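Open Day at Kaltedham: Questions and Answers

Where do I go?
The Basthorpe building, rear entrance. Parking is free. The lot has 200 spaces and fills up by late morning.

Do I need a ticket?
No, unless you want to see the kitchen demonstration. That room holds 12 visitors at a time, so sign up at the front desk when you arrive.

What will I see?
The Jatine arm sorting parts, a mobile base finding its way down a hallway, and the kitchen work. Each demonstration runs 5 times during the day.

Can I bring children?
Yes. Children under 10 must stay with an adult — the floor tape around the arm is a hard limit for everyone.

What happens in the kitchen demonstration?
A person does everyday jobs at the counter, such as handling the kettle, and staff explain how tasks like these are taught to a robot. 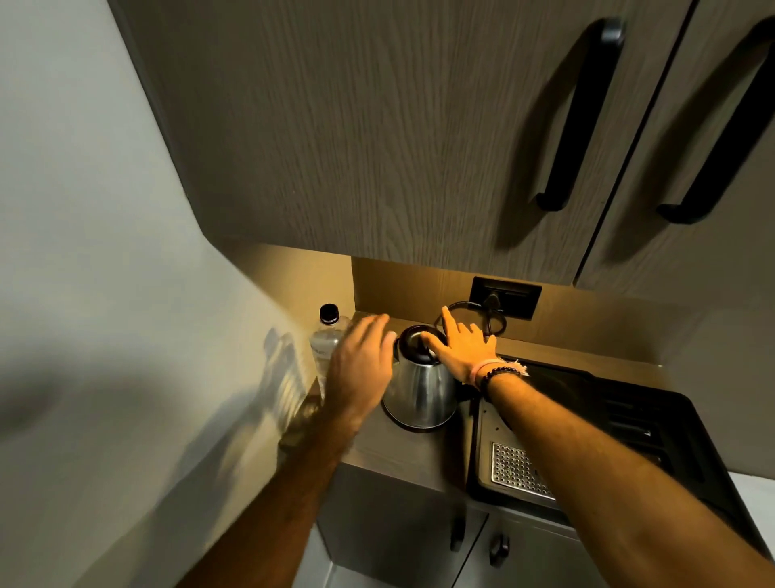
Each session lasts 20 minutes, with time for questions at the end. The talk is in English, and printed notes are available in large type.

Can I take photos?
Yes, without flash.

Is there food?
Coffee and sandwiches are sold in the lobby until 3 p.m.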